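Gakidine Manipulation Group
Vacancies

Technician for Hand-held Grippers (part-time, fixed term)

Place of work: Brimstead, second floor, Cisternas building
Hours: 30 per week
Reference: 2444
Published: February 2023
Contact: Fiorella Cocco

We are looking for a person with good hands and some patience who will take over the daily care of our hand-held grippers. The post is new. Until now the maintenance was done by whoever had time, mostly by Settimio Ferraro and Bethel Wako, and both have now other duties. We have 13 grippers in use and a small workshop with two benches. You do not need a university degree for this post. You need to like small mechanical work and to write down what you did.

About the grippers

Our grippers are carried in the hand by an operator, who opens and closes the fingers while doing ordinary table tasks such as picking up a cup or folding a cloth. Each one has a camera which looks down at the fingers. The recordings are used by our colleagues to teach robot arms the same tasks. For this reason the state of the fingers matters more than it would on a tool from the hardware shop. If a pad changes its shape, the grip changes, and also the camera sees a different finger from the one it saw last month.

The finger has a mounting block, and on the inner face of the block there is a friction pad. The pad is the part which wears first. It begins usually at the upper edge, where a thin flap comes away, and from there it goes further if it is left alone. The two pads of one gripper do not wear equally. We always change them as a pair, even when one of them would still be good for some weeks, and we expect that you will do the same.
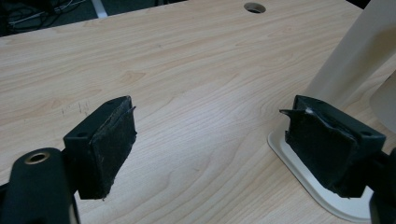

Pads with peeling and torn upper edges; the right one is in worse condition.

The work

Most of your week will be inspection and pad changing. Every gripper comes to the bench after a fixed number of hours of use, which is read from the log sheet in its case. You check the pads, the screws of the mounting blocks, the linkages on both sides, the bushings and the camera bracket. You then decide if the gripper goes back to the operators, stays for repair, or is put aside for parts. This decision will be yours. Gemma Caputo, who plans the recording sessions, will sometimes ask you for one more day with a gripper that should be on the bench, and you are allowed to say no to her.

A pad change takes an experienced person less than an hour, with the waiting time for the adhesive not included. The old pad has to come off completely. Remains of adhesive under the new pad lift the corner and then the same flap appears again after a few days. The new pads are cut by us from sheet, with a steel template made by Cinzia Bellini. After the change you close the fingers on a gauge and look at whether the two faces meet along their whole length. If they don't meet, the block is loosened, set again and tightened with the small torque driver. Please don't tighten by feeling. The threads in the plastic blocks are easily damaged and we have already lost some blocks in this way.

Further tasks which belong to the post:

- cleaning the pads from dust and fibres between the sessions
- a short recording with each gripper after service, so that the colleagues in software can compare it with the one before
- greasing and, when necessary, pressing in new bushings
- keeping the stock of pads, blocks, screws and adhesive, and ordering in time
- maintaining the log sheets and the shared service table
- showing new operators how to put a gripper down without resting it on its fingers

About one day in every two weeks you will help Bethel with the larger machine on the ground floor, which we call Butitz. It is a fixed arm that carries the same kind of fingers. Its maintenance contract is with an outside firm, so you will only be changing fingers and checking cables there. You will get an instruction on the safety rules of the cell before your first day with it.

What the first weeks look like

In the first week you sit next to Settimio and watch. In the second week he sits next to you. After this you will have your own bench, and he will be in the office across the corridor for questions. We have written a service manual, but it is not finished, and the chapter about linkages is in some places older than the linkages. We would be glad if the new colleague corrects it while working. Your corrections can be in pencil.

We will also ask you to look at service pictures and to judge the wear on a scale that we use, from "no action" to "change today". Our operators send these pictures from the tables, and you will receive several every day. It is not always easy. A frayed edge can look dramatic and still be harmless for the grip, while a shiny patch is easily overlooked and can be the more serious thing, as a smooth surface lets the cup slip. In the interview we will show you a few pads and have a conversation about them. There are no trick questions in it, we simply want to hear how you think.

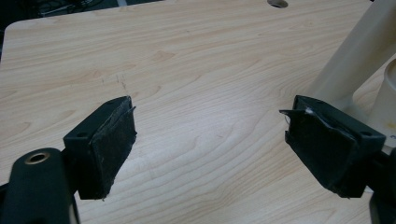

Gakidine Manipulation Group | Gripper Service and Workshop

Pads like these two would be marked "change today" in our table, both of them, although the left is less worn than the right. The curled strip on the right pad reaches into the space between the fingers, where it can touch an object before the pad itself does. On thin things like paper or cloth this is enough to spoil a recording. The tiny white fibre near the top of the pad would simply be noted and removed.

What you should bring

You have experience with fine mechanical or electromechanical work. It can be from bicycle repair, sewing machines, watches, cameras, dental equipment, model making or a similar field, and it can be from paid work or from your own cellar. You can read a simple technical drawing and use a calliper correctly. You can write short notes in English which another person understands without calling you. Mistakes in the grammar are no problem, as you can see from this advertisement.

You can work sitting at a bench for longer periods and have good near vision, with or without glasses. The workshop can be reached by lift and one of the benches is height-adjustable. If you need another arrangement, please tell us and we will see together what is possible.

It is an advantage, but not a condition, if you have worked with adhesives and know why a surface must be degreased, if you have used a 3D printer, or if you can make small changes in a spreadsheet without destroying the formulas. Knowledge of programming is not needed. If you would like to learn some, Bethel gives a lesson for the workshop people on some afternoons.

What we offer

The contract is for two years with the possibility to extend. The hours can be divided over four or five days, and the mornings are preferred, as the operators bring the grippers back after the evening sessions and want them again at noon. You will have paid holiday, a contribution to the bus pass, and safety glasses with your own prescription if you need them. The salary follows the technician scale of Gakidine, and Fiorella will send you the table on request, also before you apply.

The team is small. We eat together when it is possible. The workshop has windows to the north and is cold in winter until the heating has been running for a while, so a pullover is recommended.

How to apply

Please send us a letter of not more than one page and a list of your previous work. We do not need a photograph or your date of birth. In the letter, please describe one thing that you repaired: what was wrong with it, how you found this out and what you would do differently today. An unsuccessful repair is also welcome. Certificates can wait until the interview.

Applications go to Fiorella Cocco at the Brimstead office, by post or by hand at the reception, with the reference number on the envelope. If you prefer electronic mail, use the form on the vacancies page and select "Workshop". For questions about the work itself you can telephone Settimio Ferraro on extension 743. He is often at the bench and does not hear it, so please leave a message with your number and he will call back.

The interviews take place in Brimstead and take half a day, including a small practical task with a pad change on an old gripper. We pay the travel by train or bus, second class, also if we do not choose you. The post should be filled as soon as possible. If we don't find the right person at once, it stays open, at the latest until October.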